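3.2 Storage furniture and the put-away task

The put-away task concerns the last stage of household dishwashing, in which dried items are returned to a place where they can be found and reached again. Earlier work in the Wemness project treated this stage as a single act of placement. Pilot sessions at Wurnstead suggested that the form of the holder matters more than the form of the item, and the materials were therefore chosen by holder type. Two types were used for dishes: a hanging holder, for which the item must be presented by its handle, and a slotted holder, for which the item must be presented on edge.

The hanging holder is a wooden mug tree with a square base and a vertical post. Horizontal dowel arms extend from the post to either side. A mug is hung by passing the handle over the free end of an arm, after which the body of the mug settles on its side below the handle. The final attitude of the mug is not set by the person or device hanging it but by the balance of the mug itself, and small differences between mugs are absorbed at this point. The slotted holder is a wooden dish rack with short dowels between which plates lean at an angle. Here the reverse applies: the plate keeps more or less the attitude in which it was released, and a plate set down too far forward will rest against its neighbor or against the wrong dowel.
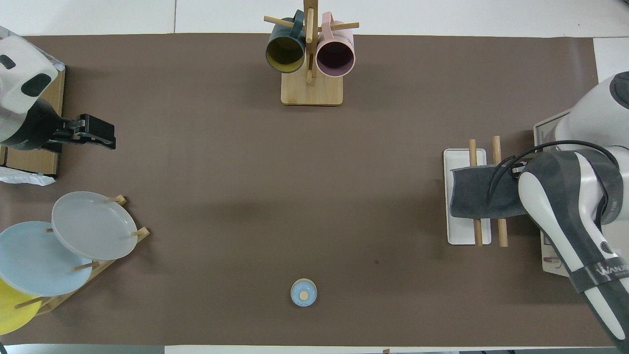
Color was used as the only means of telling items apart. Differences in size and rim profile were not controlled, and no item carried a mark or number added by us. We considered it important that a reader of the session notes be able to identify an item from its everyday name — the yellow plate, the pink mug — without consulting a key. The two-tone mugs were retained for the same purpose, as the inside and outside colors together make confusion unlikely even when only part of the mug is in view.

Each layout was prepared by hand before the session began. A layout specifies which holders are present, on which side of the work surface they stand, and which items are already in them. Layouts were grouped into 6 families, and each family was run in 4 variants that differed in the starting position of the loose items. Sessions in which a holder was moved by more than the width of its own base were stopped and the layout was prepared again. In all, 345 sessions were retained for the analysis in Section 4.

The work surface is a brown mat laid over a white tabletop. The mat serves two purposes. It gives the lightweight holders some resistance to sliding, and it separates the region in which items may be placed from the region in which they may not. An item resting with any part of its base on the bare tabletop at the end of a session was scored as misplaced, whatever its condition otherwise. The rule was adopted at Jendley after raters disagreed over items left near the border, and it was carried over unchanged.

3.3 Mixed layouts

Real kitchens and utility rooms seldom hold dishes alone. To approximate this, a number of layouts combined the plate rack with objects from other parts of the home. Cloth was included because it has no fixed shape and cannot be said to stand or lean. A towel was scored by whether it remained on its holder and by how much of it reached the mat, without regard to the evenness of its folds. Objects with no role in the put-away task, such as the service bell, were left on the surface and were to remain undisturbed. They were not scored for orientation.

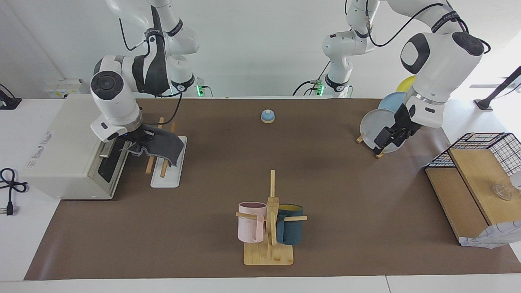
Figure 2. Mixed layout with cloth towel (left), service bell (center back) and plate rack (right).

The mixed layouts raise a question of order that the dish-only layouts do not. A plate can be returned at any time provided its slot is open, while a draped towel may cover part of the holder beneath it and hide the place where the next item belongs. Following the scheme of the Arellano household inventory, we recorded order as a plain list of items and made no attempt to rank one order above another. Where a plate and a towel were handled together, both were entered on the same line.

Scoring was carried out from the final state of the surface only. A plate that had been lowered, lifted and lowered again received the same score as one placed at the first attempt. This choice discards information on effort, which is taken up separately in Section 5, but it keeps the placement score comparable across holder types.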